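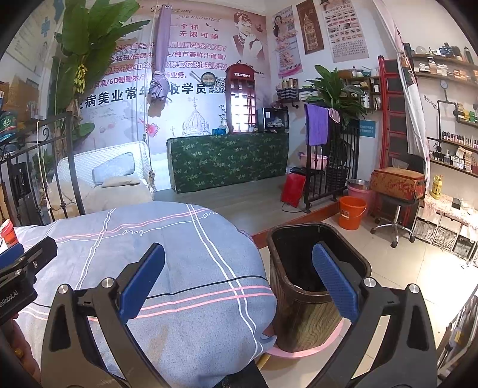 My hairdresser moved to Plesau in the spring and didn't take me with her. I mean, why would she? She has a husband and two kids and a dog, and I am one woman with a stubborn cowlick. But I sulked for weeks, and I let my hair grow into something you could have lost a pencil in, and then I started asking other people how they'd picked the person who does their hair. I thought I'd get a tip. What I got was a lot of very long stories!

My neighbor Fatima Anozie has been going to the same shop for braids since she was 6. Her mother went there first, then her aunts, then everybody. She has moved three times since (once to another state) and still drives back. "I plan my vacation days around it," she told me, and she wasn't kidding, she showed me the calendar on her fridge. A full set of small braids takes most of a day, and she packs lunch for herself and for the braider. They have watched whole seasons of television together. They've also had one big falling-out, over a wedding invitation, and didn't speak for an entire appointment. She sat in the chair for seven hours in total silence and still left a tip.

I loved that. I've had breakups that were less intense.

Then there's my old roommate Tamara Nazarenko, who goes wherever there's an open chair. She has never once asked for a stylist by name. She walks in, says "shorter," and reads on her phone. She once paid 200 dollars for a cut and color at Gebremichael, the fancy place downtown with the heavy front door, and the next time she went to a barber by the bus station and says she liked that one better. I asked if she ever felt guilty and she looked at me like I'd asked if she felt guilty about changing gas stations.

I'm somewhere in the middle, I think. I want to be known, but I don't want to talk about my mother while my head is in a sink. My old hairdresser understood this. She'd ask one question at the start, something small like what I'd been cooking, and then let me drift off. I had more than 300 photos of haircuts saved on my phone and she looked at exactly none of them. She'd lift up a piece of hair, let it drop, and say "nope." I miss that "nope" so much.

So I tried people out. The first one was very young and very nice and gave me bangs I hadn't asked for. The second talked about her boat. The third was at a little place called Uron, two streets over from my dentist, and I only went in to get out of the rain - I'd walked by it for years. She put the cape on me, frowned at my cowlick in the mirror and asked who'd been fighting with it.

I said I had, mostly.

She cut it so the thing could go where it wanted. It took maybe half an hour and we talked about soup. I've been back twice now, and last time I brought her some tomatoes from the garden, and I got her number for Fatima's cousin, who has just moved here and is going through a sulk of her own.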